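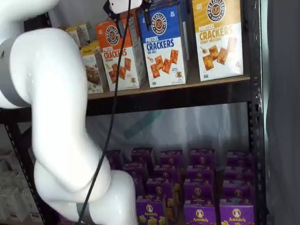
Faut-il mettre les boîtes hautes sur la tablette du haut ou du bas ? En haut, debout et de face : la marque et la saveur se lisent d'un coup d'œil, et c'est un vrai plaisir de retrouver ses crackers !

6. Garnir l'étagère Sandmont

6.1 Posez la tablette en bois sur la traverse métallique et appuyez aux quatre coins.

6.2 Rangez les boîtes côte à côte, une saveur par colonne (cheddar, sel de mer, à vous de jouer).

Attention : ne grimpez jamais sur la tablette, même pour attraper le dernier paquet.

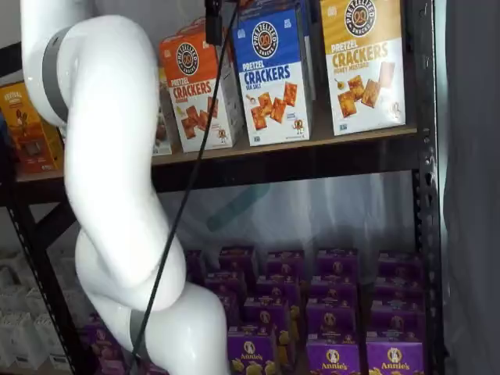 Guide Sandmont – page 7

6.3 Alignez les petits sachets le long du bord. Une rangée bien serrée, c'est superbe, et ça tient mieux !

6.4 Gardez une place libre pour les nouveautés.

Remarque : une boîte entamée se range devant, rabat fermé.

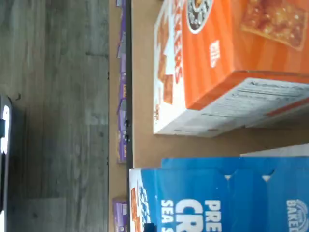 Asuka Arai conseille de sortir toutes les boîtes avant de changer l'ordre des saveurs, puis de regarnir en commençant par la gauche.

6.5 Dépoussiérez la tablette au chiffon doux avant de tout remettre.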